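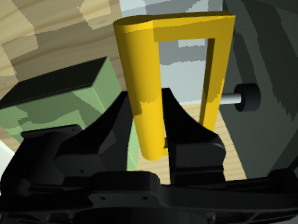
Gripper cell FAQ — setup, care and fixes

For anyone running the Mullia bench cell, real or sim. Updated as people ask. If your question isn't in here, check the cell log first, then post in the Karkenero channel.

Starting up

What order do I power things on?
Controller first. Wait for the steady light. Then arm, then gripper, then the wrist camera. Gripper before arm and you'll get a comms fault, every time. Not harmful, just a nuisance — power everything down and go again.

Do I need to home the gripper?
Yes, after every power cycle. Fingers clear, nothing between them. If there's a part in there it will home against the part and every width after that is wrong.

How do I know it homed properly?
Close it fully, read the width. Should be zero. If it reads anything else, home again. Still off after 2 tries, look for grit on the finger slides.

Can I run the sim without the cell switched on?
Yes. Sim has its own config. Just make sure the mode switch on the launch page says SIM before you press go. People forget this in both directions.

Sim scene

Which scene should I load for checking the wrist view?
The tabletop one with the yellow loop-handle part, the green box and the wood top. It's the one we use for all grasp checks. Strong colours, easy to see when something's moved.

What should I see from the wrist camera?
Both black fingers coming up from the bottom, left one and right one, with the base of the gripper across the bottom edge. Yellow post in the slot between them. If you can only see one finger, your camera mount offset is wrong. Go to the next question.

How do I fix the camera mount offset?
Open the mount file, not the arm file. Change one number at a time and reload. Work on the side-to-side offset first, then tilt. Don't touch the lens settings to make it look right, that just hides the problem and it comes back when you move to the real arm.

Wood and walls look blotchy. Is my graphics card dying?
No. Low-res textures, we keep them small so the scene loads quick. You can turn on the bigger set in display options but it's slow on the older laptops.

The part falls straight through the fingers.
Collision shapes didn't load. Restart the scene. If it keeps happening, clear the cache folder and restart again. Make sure nobody has renamed the finger mesh files — capital letters matter.

The part jitters when gripped.
Force too high or time step too long. Drop the grip force to 40 percent and try again. That fixes most of it. If not, halve the time step.

Gripping the loop part

Where should it grip?
On the round post. Not the flat top bar, not the thin side bar. The post is the thick one and it centres itself between the fingers. The thin bar twists.

How far down should the post sit?
Bottom end of the post just clear of the inside of the gripper base. Touching is bad. On the real cell a touching post will mark the base plate and can push the wrist off a little on the way down.

How close can I go to other stuff in the scene?
Keep 4 cm between finger tips and anything you're not picking up. The knob and rod on the grey surface are the usual thing to hit when you swing right. Lift first, then turn.

Approach looks fine but it closes on nothing.
Usually stale part pose. Reset the scene so the pose refreshes, run the approach at low speed, stop before close and look at the wrist view. Post in the slot? Carry on. Post off to one side? Re-teach the approach point.

Real cell — looking after it

How often do the fingers need cleaning?
End of every shift. Dry cloth, then a cloth with a bit of isopropyl. No degreaser. It gets into the slides and swells the wipers.

When do I swap the finger pads?
When the tread is gone or after 757 cycles on the rough parts, whichever comes first. Yes it's an odd number. It came out of the Fitzsimmons wear test and we've stuck with it. Counter is on the maintenence page, reset it after you swap.

How do I change a finger?
Open the gripper halfway. Power off and lock out at the wall, not just at the pendant. Back the screws out evenly, a bit each. Lift the finger straight up, don't rock it. Wipe the seat. New finger on, screws in by hand first, then torque to the figure on the card inside the cabinet door. Power up, home, check zero.

Can I mix an old finger and a new one?
No. Always the pair.

One finger moves slower than the other.
Dirt in the slide, nearly always. Clean it. If it's still slow, one drop of the light oil from the Prenell kit. One drop. If that doesn't help, tag the gripper out and put the spare on.

Camera mount is loose.
Tighten it with the arm parked and power off, then redo the camera calibration. Even if it looks like it went back to the same place. It didn't.

Faults

"Grip lost" in the middle of a move?
Check pad wear, then grip force, then speed. In that order. Most are pads.

"Width out of range"?
Not homed, or homed with a part in it. See above.

E-stop won't release?
Twist, don't pull. If the arm's against something, leave it pressed and get the cell lead.

Logging

What goes in the log?
Time, what you changed, old value, new value. Sim changes too — half the odd behaviour on the real cell is a sim value somebody copied accross and didn't write down.

Who can change the grip force defaults?
Cell lead only. Change it in your own job file as much as you like.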